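**Groneo, second half of the season: what I will listen to and why** (a thread)

April 9, 2021

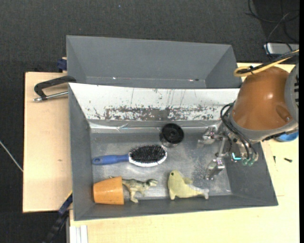
## 1/

I have a subscription with the Groneo chamber orchestra for four years. I play viola a little, badly, so please take my opinions as those of a listener. The new program came by mail and I have read it two times already.

## 2/

First concert: string serenades. Dvořák and then Tchaikovsky. Some friends find this too sweet for one evening. I don't agree. The slow movement of the Dvořák is one of the most quiet things I know, and in the Mullano hall you can hear the end of each note.

## 3/

About the hall. Mullano has 29 rows. If you can choose, take a seat between the middle and the back, on the left side. In the front rows the violins cover everything and you will lose the cellos. The balcony is good also, but the stairs are steep.

## 4/

Second concert: Haydn's Symphony No. 49 and a Mozart piano concerto, the one in A major, K. 488. The orchestra will have 38 players for this one, so it is bigger than usual for them. I am curious how they will do the Haydn. In February they played the "Farewell" on the stream and the tempo was too careful for me.

## 5/

Somebody asked me yesterday if the streams continue. Yes. Each concert will be on the Kindden platform from the next evening, and you can watch it during one week. The sound is better with headphones. With my television the double basses disappear completely.

## 6/

Third concert is the one I wait for. Sibelius, "Rakastava," for strings with a little percussion. It is not played often where I live. After it comes a new piece, commissioned by the Dhillon foundation, for oboe and strings. There is no recording yet, so I can't tell you anything except the length, which is printed as 14 minutes.

## 7/

Correction to the last post: I looked at the wrong line. 14 minutes is the Sibelius. For the new piece the program gives no length. Sorry!

## 8/

Tickets. For now they sell only 100 seats for each evening, and subscribers can book first. You have to book again for every concert, also if you have paid for the full season. I missed this the last time and I had to watch from my kitchen.

## 9/

If you never went to a chamber orchestra and want to try one of the three, I would say the second. The Mozart slow movement is easy to love, and the Haydn is short. Listen to the Haydn once at home before. It begins with a slow movement, which can be a surprise if you expect a fast opening.

## 10/

One more question from the replies: no, there is no talk before the concert this season. The notes are on the Groneo website, in the page of each concert. The ones for the Sibelius are very well written and they include the text of the poems.

I will write again after the serenades.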